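Palby Residents' Forum
Board: Leasehold and Management
Topic: Service charge demand and the reserve fund contribution

Posted by VThampi, November 15, 2023

Members will have received the half-yearly service charge demand from Gurkard, the managing agent for Palby. The demand for a two bedroom flat is 1,975 pounds, of which 584 pounds is shown as a contribution to the reserve fund. No reserve fund contribution appeared on the previous demand.

I have read my lease and the covering letter with some care. The letter refers to "anticipated works to the roof and external joinery" and gives no dates and no estimate. I would be grateful to hear from other leaseholders whether their lease contains a clause permitting a reserve fund, and whether anyone has received a fuller explanation.

Regards,
Vignesh Thampi

Posted by northblock_owner

Thank you for raising this. My lease is one of the original ones and provides for a reserve at the Fourth Schedule, paragraph 2. The wording allows the landlord to set aside "such sum as may reasonably be required" for future expenditure. I understand that leases granted after the south block was finished follow the same form, although I have seen only my own.

My reading is that the contribution is permitted. Whether the amount is reasonable is a separate question.

Posted by G. Chiriac

I agree with the previous post on the first point and disagree with the implied criticism in the opening one. The roof coverings on the north block are original. The external joinery was last painted before I bought my flat, and the sills on the weather side are in poor order. A building of this age without a reserve is a building whose owners will one day receive a very large bill at short notice.

I owned a flat at Cornia before moving here. There was no reserve there, and when the lift had to be replaced the full cost was demanded in a single year. Several owners had sales in progress and two of those sales were lost while the parties argued over who should pay.

I would ask members to bear this in mind before writing to Gurkard in strong terms.

Gheorghița Chiriac

Posted by VThampi

I am obliged to both contributors. For the avoidance of doubt, I do not object to a reserve in principle. My concern is that a sum of this size has been introduced without a schedule of works, a survey or any statement of how the figure was reached. A purchaser's solicitor will ask for precisely those papers, and at present an owner wishing to sell would have nothing to hand over.

I telephoned Gurkard's office and was told that a planned maintenance report had been commissioned from Tse, the surveyors, in October. The report has not been issued to leaseholders. I was not told whether it was complete. 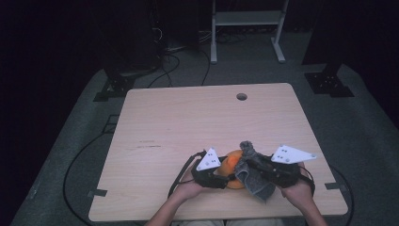
Gheorghița Chiriac replied that a report commissioned only last month could hardly be expected to be in circulation already, and that the agent was entitled to budget on a provisional basis while it was being prepared. The sum could be adjusted in the year-end accounts if it proved too high.

That may be so, but the demand does not describe the contribution as provisional. If it is, the letter should have said so. I would also observe that year-end adjustments at Palby have not always been prompt. The last set of accounts reached me several months after the date given in the lease.

Posted by letting_flat_22

I let my flat and cannot pass this charge on to the tenant, so I have an interest in the answer. Could someone confirm where the money will be held? My understanding is that service charge funds must be kept on trust, but I should like to know if the reserve is in a separate account and whether the interest is credited to it.

I also noticed that the apportionment on my demand is by floor area. The previous agent divided the charges equally within each block. Has the lease been varied?

Posted by northblock_owner

The apportionment has always been by floor area under the lease. The previous agent did not apply it correctly and Gurkard wrote to owners on taking over the management to say that it would be put right. I can find my copy of that letter if it would assist.

I have no information on the account.

Posted by letting_flat_22

Please do, if it is no trouble. I do not recall receiving it. Correspondence for my flat has gone to the property itself on more than one occasion and not to my address for service.

Posted by southblock_gf

I must register a different view. I have a ground floor flat in the south block, which was completed much later and has a roof of its own. I do not see why owners in the south block should contribute at the same rate towards the covering of a roof that does not shelter us. The joinery in our block is also of a different kind and has not needed repair.

If the Tse report separates the two blocks, the contributions should be separated too.

Posted by G. Chiriac

The lease defines "the Building" as both blocks together with the entrance lodge and the bin store. South block owners took their leases on those terms. North block owners, for their part, have been paying towards the pump in the south block car park from the beginning, and I do not recall any complaint from the south block on that subject.

Posted by southblock_gf

The pump serves the drainage for the whole site, as was explained at the time.

Posted by VThampi

I would suggest that the pump be left for another thread.

I propose to write to Gurkard with the following requests: a copy of the Tse report, or the date on which it will be available; the calculation behind the figure of 584 pounds; the name and type of the account in which the reserve is held; and confirmation of how the cost of works is to be shared between the blocks. I will pay the demand in full in the meantime, under a covering note reserving my position, as I do not wish to be in arrears.

Any member who would like to be named in the letter should send me a private message with their flat number by the end of next week.

Posted by northblock_owner

Please include my name. I would add a request that the accounts be issued on time. I have located the letter on apportionment and will scan it this evening – the second page is faint but can be read.

Posted by G. Chiriac

I will not sign, but I have no objection to the questions as now worded. I should be glad to see the reply when it comes.

Posted by new_buyer_70

I am in the process of buying in the north block and have not yet exchanged. My solicitor was told that no major works were planned in the next two years. Is the covering letter mentioned in the first post something I could ask the seller to produce?

Posted by VThampi

Yes. It is dated and was sent with every demand. I would advise asking for it before you exchange.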